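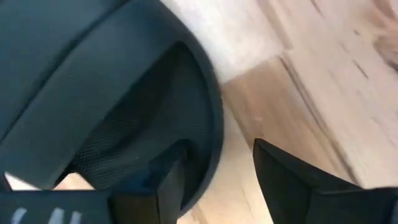
Keir Innes has written four novels in Likley and thrown out two of them. He blames posture. "You can't do grief in a black mesh office chair," he says. "It keeps supporting you." His latest, Plirneck, took three winters and contains one joke, which his editor at Kozma asked him to move. 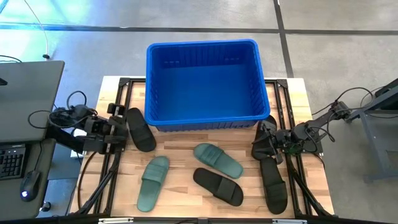
A blue crate on a striped wooden tabletop.

Does he read reviews? "Only the bad ones. They're shorter." The Woststead paper called the book "complete," and he has been turning that over since February. He is now working on a sequel, or at least has told his wife so. "She asked who it was for," he says. "I said I'd get back to her."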